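Danitz 円柱はめ込みデータセット 説明書

版:第2版(11月に更新)
管理:Salamatu Obi
対象:模倣学習の方策を学習または評価する人

1. 概要

このデータセットは、グリッパーで持った円柱を、青いフォーム製の形合わせブロックの上へ運び、穴に入れる作業の遠隔操作記録を集めたものです。記録は全部で3,163件あります。そのうち2,663件を学習用、328件を検証用としました。残りは診断用で、操作者が意図的にやり直しをした記録や、途中で中止した記録が入っています。

収集の目的は、接触する直前の動きをよく学習できる例を増やすことです。以前に作った Savura という収集では、つかむ動作の例は多くありましたが、穴の上で位置を直す動作の例が少なく、学習した方策は穴の近くで止まってしまうことがよくありました。Danitz ではその部分を長く記録しています。

日本語版の説明書は英語版から私が書き直しました。表現に不自然なところがあるかもしれませんが、数値と定義は両方の版で一致させています。

2. 作業の定義

一つの記録(以下、エピソード)は、円柱がすでにグリッパーに保持された状態で始まります。つかむ動作は含みません。操作者は円柱をブロックの上まで移動し、目標の穴に対して位置と傾きを合わせ、下げて、放します。放したあと、グリッパーが上の待機位置に戻ったところでエピソードは終わります。

円柱は茶色で、下の端が丸くなっています。端が丸いために、穴のふちに軽く触れたとき、円柱が少し滑って中心へ寄ることがあります。この動きを利用する操作者と、利用しないでまっすぐ下げる操作者がいます。どちらも正しい操作として扱い、区別するラベルは付けていません。

ブロックにはいろいろな形の穴があり、星形の穴や小さい丸穴もあります。目標の穴はエピソードごとに target_hole という項目に書いてあります。目標でない穴の上を通過することは、失敗とみなしません。

3. 作業場所とカメラ

作業は、灰色の壁で囲まれた浅い箱の中で行います。床はつやのない灰色です。ブロックは床に固定していません。収集の各回の初めに、操作者がブロックの位置と向きを変えます。そのため、手首カメラから見た穴の並びはエピソードによってかなり違います。
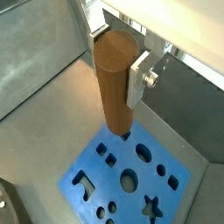
カメラは二種類使いました。一つは手首に付けた小さいカメラで、wrist という名前で保存しています。もう一つは作業場所を上から斜めに見る固定カメラで、名前は overview です。二つの映像は同じ時計で時刻を付けていますが、露光の開始は完全には同期していません。ずれは各エピソードの sync_offset に入れてあります。速い動きを扱うときは、この値で補正してから使ってください。

手首カメラでは、円柱を下げるにつれて、目標の穴が円柱自身に隠れます。この遮蔽は実際の運用でも起こるので、修正していません。固定カメラの映像だけで学習した場合は、奥のほうの穴が円柱の後ろに入って見えなくなることがあります。私たちの経験では、両方の映像を入力したほうが学習は安定しました。

照明は一定ではありません。午前に収集した回と夕方に収集した回では床の明るさが違い、グリッパーの金属部分に強い反射が出る回もあります。色の補正をした版は配布していません。補正が必要な場合は、利用者の側で行ってください。

4. 収集の手順

操作者は本収集の前に、練習を32回行いました。練習の記録はデータセットに入れていません。本収集では次の順序を守りました。

まず、ブロックを置き直して、位置が決まったら手を箱の外へ出します。
次に、円柱をグリッパーに持たせ、指の間で回らないことを確かめます。
記録を開始し、最初の静止を短く入れます。
円柱を目標の穴へ運び、位置を合わせ、下げて放します。
グリッパーが待機位置に戻ってから記録を止めます。
最後に、結果を success、partial、fail の中から選びます。

最初の静止を忘れたエピソードがいくつかあります。削除はしないで、no_idle の印を付けました。

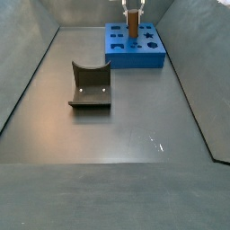
図2 固定カメラ(overview)の映像。円柱の下端が青いブロックの上面のすぐ上にあり、まだ触れていない。

5. ラベルの基準

success は、円柱が目標の穴に入り、放したあとも立っている場合です。partial は、穴に入ったが、大きく傾いて止まった場合です。fail は、目標でない穴に入った場合、ブロックの外に倒れた場合、または操作者が中止した場合です。

partial と fail の境界は、最初の版ではあいまいでした。二人の操作者が同じ映像に違うラベルを付けることがあり、第2版では全部の partial を私が見直しました。変更したものには relabeled の印があります。元のラベルは label_v1 に残しましたので、比較に使うことができます。

接触の時刻(contact_time)は、映像を見て人が付けた値です。力センサーの値から計算したものではありません。手首カメラでは接触の瞬間がわかりにくいので、固定カメラの映像を優先して決めました。小さい誤差があると考えてください。

6. ファイルの構成

episodes フォルダーの中に、エピソードごとのフォルダーがあります。それぞれに次のものが入っています。

wrist.mp4 手首カメラの映像
overview.mp4 固定カメラの映像
states.parquet 関節角度、手先の位置と姿勢、グリッパーの開き
actions.parquet 操作者が送った指令
meta.json 目標の穴、結果、操作者番号、各種の印

手先の位置の単位はメートルで、角度はラジアンです。座標の原点はロボットの台座にあり、箱の角ではありません。Savura のデータでは箱の角を原点にしていたので、二つを混ぜて学習するときは、付属の convert_origin.py で変換する必要があります。

actions は目標姿勢の絶対値で保存しました。差分の指令を使いたい場合は、読み込みプログラム Woltum の設定で action_mode を delta にしてください。記録が短いときに最後の一つの指令が欠ける不具合がありましたが、現在の版では直してあります。

7. 分割について

学習用と検証用は、エピソード単位ではなく収集の回の単位で分けました。同じ回の中ではブロックの位置が同じなので、エピソード単位で分けると、検証の成績が実際より高く出ます。分割の一覧は splits.json にあります。独自に分割する場合も、session_id をまたがないようにしてください。

診断用の記録は、通常の学習には入れないことをすすめます。やり直しの動作を学習させたいときだけ、retry の印が付いたものを選んで加えてください。

8. わかっている制限

円柱は一種類だけです。太さや色が違う物についての性能は、このデータからは判断できません。
ブロックも一種類です。
床には細かい傷や汚れがあり、方策がこれを位置の手がかりにする可能性があります。背景を変えた評価を別に行うことをすすめます。
操作者は全員右利きで、位置を直す方向に少し偏りがあります。
円柱を持つ高さは回によって少し違いますが、その値は測定していません。

9. 利用と連絡

研究と教育の目的で自由に使うことができます。再配布するときは、この説明書を一緒に入れてください。商用で使いたい場合は、先に Balogun のデータ担当へ連絡してください。

ラベルの誤りを見つけたときは、エピソード番号と、映像の中の時刻を書いて、課題管理のページに登録してください。画面の写しだけでは該当する場所を探すのが難しいので、番号を必ず書いていただけると助かります。修正は次の版にまとめて入れ、変更の一覧を CHANGES に書きます。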